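Flat-pack and Furniture > Small Stuff > White plastic stool, legs won't seat

9 posts

Gatepost_Gil
Posted 10/27/19, 09:14

Morning all. I have bought a white plastic stool. I know. It was meant to go in the shower room so my mother has something to sit on when she visits, and she visits in May, so you would think I had left myself enough time.

It's the sort with a moulded seat and four round tubes for legs, and each tube pushes into a socket at the corner underneath. There are no screws and no glue. There is a leaflet with one drawing on it, which shows a finished stool looking pleased with itself. The seller was called Prollstead and has not replied to my message, or to the ruder one after it.

Three legs went in with a shove. The fourth goes in so far and then stops, leaving me with a stool that would suit someone with a permanent list to port. I've put a black sheet down so as not to scuff the thing and have been at it on its side and on its back.

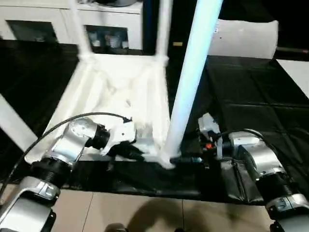

I've tried twisting as I push, pushing without twisting, and walking out of the room for a bit. I have also tried swearing, which helped as much as you'd expect. Is there a right way round for these legs? They all look the same to me. I don't want to take a mallet to it if the answer is going to be "you've put leg B in hole C, you clot".

Larasati Tarigan
Posted 10:02

Check whether the tubes are the same width at both ends. On mine one end was very slightly narrower and you could only tell by standing two of them next to each other, one flipped. I had forced one in the wrong way up and spent an evening getting it out again.

Also, please don't do it on its side. Seat flat, underneath facing up, push straight down.

moss_and_mortar
Posted 10:20

Mallet. Rubber one, obviously. Put a folded towel over the end of the leg and give it a good thump. They're made to be tight because that's the only thing holding your mother up.

Larasati Tarigan
Posted 10:31

And if it's in the wrong way up he's now thumped it in for life. Look first, thump later.

moss_and_mortar
Posted 10:38

I've built 26 of these for a village hall and never looked at one of them.

Arif Sembiring
Posted 11:15

That would explain a fair few village halls I've sat in.

Gil, I'm with Larasati. Take all the legs out and start again. If one has gone in crooked it can pull the seat very slightly out of true, and then the last one always gets the blame. Run a finger round inside each socket as well. There was a little whisker of spare plastic in one of mine (a Pillai, bought for up to 40 minutes of sitting by a paddling pool each summer) and it took ten seconds with a nail file.

One more thing – do the legs in diagonal pairs. Near left, far right, then the other two. The leaflet won't tell you that. From the sound of it the leaflet wouldn't tell you if your trousers were on fire.

Gatepost_Gil
Posted 12:47

Right. Humbled. All legs out, which took longer than putting them in and cost me some skin. Seat upside down and flat on the sheet, as instructed, and I've gone back to one leg at a time. I did find a whisker in a socket, Arif, so you may have that one. Whether it was THE whisker I couldn't say.

Larasati, the ends are different. I put two side by side and stared at them until my wife asked if I was all right. It's a tiny difference but I'm now fairly sure my stubborn leg was upside down, and possibly one of the ones I was so proud of.
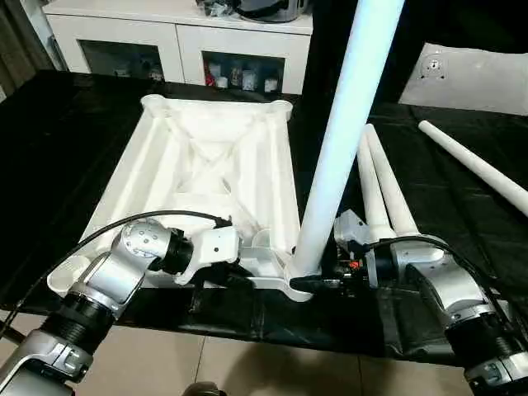 Larasati Tarigan said to put a pencil mark on the narrow end of every leg before going any further, and to do it at once, as the moment you turn round to answer the door you will have forgotten which was which. She added that it rubs off afterwards with a damp cloth.

Gatepost_Gil
Posted 13:05

Pencil duly fetched. Leg count unchanged. I'll do the diagonal business after lunch.

A side question while I have you: does anyone put rubber feet on these? The floor in there is tile and I don't fancy it skating about. I've seen a bag of 60 Plenex ones, and what I'd do with the other 56 is a matter for my executors.

moss_and_mortar
Posted 13:22

Take the stool leg to the shop and try the feet on before you pay. Most hardware places will sell you six loose. And if it's still not going in by teatime, you know where I stand on mallets.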